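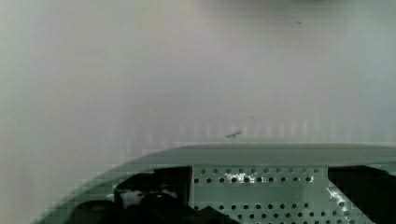
# Sundby wrist-view set: README

Demonstrations for a table-clearing policy, collected by hand teleoperation at the Pendirano workshop. The set is meant for training and checking small imitation models that take a wrist view and joint readings as input and return short chunks of arm motion.

Some episodes begin over a plain pale grey surface with nothing to pick up in view, only the gripper housing along the bottom of the picture. Keep them in the training split. A policy that has only seen objects within reach tends to close its fingers on the first dark spot it finds, and a speck on a grey surface is enough to set it off.

## What is in the set

- 100 episodes, each in its own folder
- Wrist video, one file per episode
- Joint positions and gripper opening, logged in one table per episode
- A plain text instruction, one line, in English
- An outcome label: `done`, `partial` or `dropped`

Two arms were used, named Hứa and Proltstead in the logs. They are the same model with different finger pads, so the gripper opening at contact does not match between them. If you train on both, normalize per arm. The values you need are in `stats/`.

## How the episodes were collected

The operator sits behind the arm and drives it with a leader handle. Recording starts when the foot pedal goes down and stops when it goes down again. Every episode begins from a rest pose, but the rest pose was set by eye and wanders a little. We left that in.

Instructions were drawn from a printed list before each run. When the operator misread the line and did something else, the text was rewritten afterward to match what was done. Those episodes carry `relabeled: true`.

Work lights stayed on through the August sessions. Episodes recorded later have daylight from one side and a stronger cast on the surface.

## The wrist view

The camera sits close to the gripper, so the housing takes up the lower third of the picture in the sample at the top of this file. You can make out the curved grey-green shell, the perforated metal plate under its rim and dark parts on both sides of the plate. Bright glare shows on the plate.

Masking the housing is optional. We trained with and without the mask. The masked runs were steadier when we moved a policy from one arm to the other, and slightly worse on grasps where the fingers need to line up with a thin edge. A default mask is in `masks/`, but check it against your own crop before using it.

Compression is heavy in places. In the sample it shows as blocky squares on the left side and along the far left edge of the shell. We do not have cleaner copies. If your encoder is sensitive to this, a light blur on the input helped us more than any sharpening did.

## Known problems

- Small dark marks on the surface are not labeled. Do not treat them as objects.
- Joint logs can lag the video by up to 2 frames. The loader shifts them for you if `align` is on.
- The gripper opening sometimes reads as fully closed for the first few rows of an episode. Drop those rows.
- Outcome labels were given by the operator straight after the run and were not checked by a second person. `partial` is used loosely.
- The folder numbering has gaps where episodes were removed for bad logs. The gaps are expected - do not renumber, the split files depend on the names.

## Splits

`train.txt` and `val.txt` list folder names. Both arms appear in both files. There is no test split. We tested on the real arm and suggest you do the same, as validation loss on this set told us very little about how a policy would behave on the table.

## Use

Research use only. If you publish results, say which arm or arms you trained on and whether the mask was applied.

Contact: Sundby data desk, Pendirano workshop | © Pendirano | Back to top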